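Varnine desk set — README

Photos and notes on desk surfaces and the stuff people keep on them. Laptops mostly. 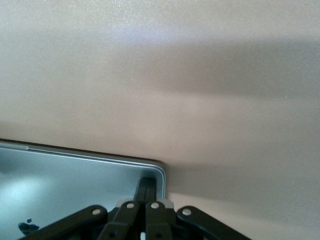

Started in March as a shared folder between Salim Bakilana and Beril Demirtaş, grew from there. 700 photos right now, in 4 folders. Cleanup still going on so expect the odd stray.

What's in the folders
bare — desk top and nothing much else
laptop — a laptop somewhere in the picture, whole or just a corner
paper — notebooks, mail, sticky notes
mixed — anything that didn't fit, sorry

Labels
One line per photo in labels.csv. Columns are file, folder, surface color, items, light. Surface color is by eye, plain words only (beige, gray, dark brown). Don't write in a material unless you know it. Half a laptop still gets the laptop label. Lid or base goes in items if you can tell, otherwise leave blank.

Light column
Glare or shadow on the desk top: put "uneven". Pale matte tops get this a lot. Beril and Salim dont always agree on it, so where they differ both values are kept, split by a slash.

Known problems
- 84 photos have no surface color yet
- "grey" and "gray" both show up, use gray from now on
- mixed is too big, needs splitting
- 6 rows point to files that got renamed, fix is on Salim's list

Not included
Screens with readable text. Mail with an adress showing. Took those out before the first upload — if you spot one we missed, tell Beril and it gets pulled.

Use
Fine for class work and in-house testing. Ask first for anything else. Please keep this file with the folders when you copy them.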